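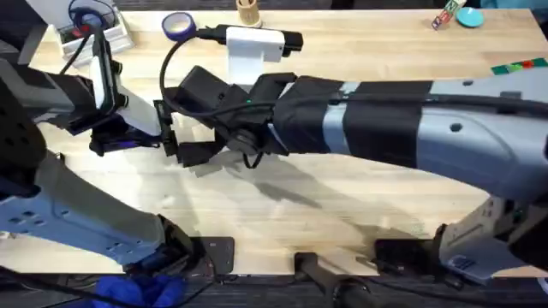
Light wood with a straight grain, the sort of top these tips are for.

Pale tables are lovely things to work at, but they do show every mark, and I've had mine long enough to have made most of the mistakes (the teapot ring of last October being the worst!). Wipe along the grain with a cloth wrung out as hard as you can manage, then go over it again with a dry one. My neighbour Nerys Gough swears by a drop of washing-up liquid in the water, and I've come round to her way of thinking.

If you clamp anything to the edge, slip 2 layers of old felt under the jaws first. For dents, lay a damp cloth over the spot and touch it with a warm iron, a few seconds at a time, and do be patient with it. Leave the table alone for 12 hours before you oil it.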